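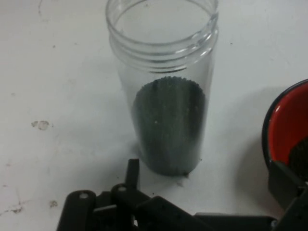 Where does a net worth figure come from? A check of celebrity biography pages

Media Studies, Semester Project Report
January 18, 2026

1. Why I picked this

My first proposal was on fan voting in TV talent shows, but the data wasn't available. While I was looking for it I kept landing on the same sort of page: a short biography of an actor or singer, with height, star sign, favourite food and a net worth in millions. I wanted to know who worked the number out. My guess going in was that there was no working behind most of them, and I should say so up front, as it will have coloured how I read the pages.

2. What I looked at

I used three biography sites, which I call Girkari, Vemine and Lekbridge in this report. They cover mostly film and television people from several countries. From their listings I pulled 2872 pages in August. Of these, 329 were about performers who appeared on all three sites, so the same person could be compared across them. I then took 100 of those and read every page in full. The sample was picked with a random number function in a spreadsheet.

For each page I noted whether a net worth was given, whether a source was named, whether the page had a date on it, and whether the text repeated phrases from the other two sites. I didn't try to find out what anybody was really worth. I have no way of doing that and neither, I suspect, do the people writing the pages.

3. What I found

Sources were the weakest part. In all my reading I found 20 performers for whom any of the three sites named a source for the money figure. When I followed those up, most of them led to another biography page. A few led to a newspaper story about a pay deal for a single film, which is a different thing from a person's total wealth. A fee is paid before tax, agents and managers take a share, and plenty of announced films never get made.

The three sites often disagreed with each other. For one television actor, Vemine's figure was several times larger than Girkari's, and both pages used the same sentence to introduce it. I found it hard to believe that two writers had each done their own sums and then happened on identical wording. Lekbridge tended to give a range, and the range was usually wide enough to take in whatever the other two had said.

"Not disclosed" or "under review" turned up quite a lot, mainly for newer performers. I had expected to respect those pages more. Then I noticed that the headline usually still promised the net worth, and the reader had to scroll past several ads to learn there wasn't one. Some of these pages also listed the person's "major source of income" as acting, which is no great discovery about an actor.

Dates were a problem I hadn't planned for. Girkari puts a fresh year in its page titles, but the text underneath can be old. One page described a film as upcoming when it had already been released and was listed further down under past work. If the film list isn't being looked after, I see no reason to think the money figure is.

4. Relationship status and other details

I hadn't meant to cover this, but it came up so often that leaving it out would be odd. The pages mention whether the person is single, and many speculate. The usual wording is that the person "seems to be" single or "prefers to keep things private". Where a co-star's name was brought in, the basis tended to be a shared photo or a promotional tour. These claims are softer than the money claims and harder to check, so I left them out of the counts.

Heights and weights were more consistent from site to site. I don't take that as proof they're right. Copying would give the same result.

5. What might be said in defence

A friend who read my draft said everyone knows these pages are for fun. Maybe so. But I found the figures repeated in two student essays on our own course site and in a printed quiz book, with no warning attached. A number in bold looks like a fact once it has left the page it started on.

It is also possible that some of the sites have methods they don't publish. I wrote to all three using the contact forms. Lekbridge sent an automatic reply thanking me for my interest in advertising. I had no reply from the others before this report was due.

6. Problems with my own work

Three sites is a small number and I chose them because they kept coming up in my searches, so they may be worse or better than the rest. I read only the English pages. Performers who work mainly in other languages may be better covered in those languages, and I can't judge that. I also did all the coding of the pages alone. The Morris checklist, which our department uses for media coding, asks for a second reader, and I didn't have one. Judging whether two sentences were "the same" was sometimes a matter of opinion, and on a tired evening I was probably harsher.

I also have no record of how the pages looked before August, so anything I say about copying is about likeness. I can't show which site had the wording first.

7. Where this leaves the question

I still can't say where the figures come from. For most of the pages I read, I can say that the site doesn't tell you, and that the other sites don't agree. I'd want to see the next student follow a handful of figures back through archived copies, month by month, to find the earliest appearance of each. That would take longer than one semester allows. The spreadsheet is with the department office for anyone who wants to carry on with it, and the column marked "same phrase" should be redone from scratch.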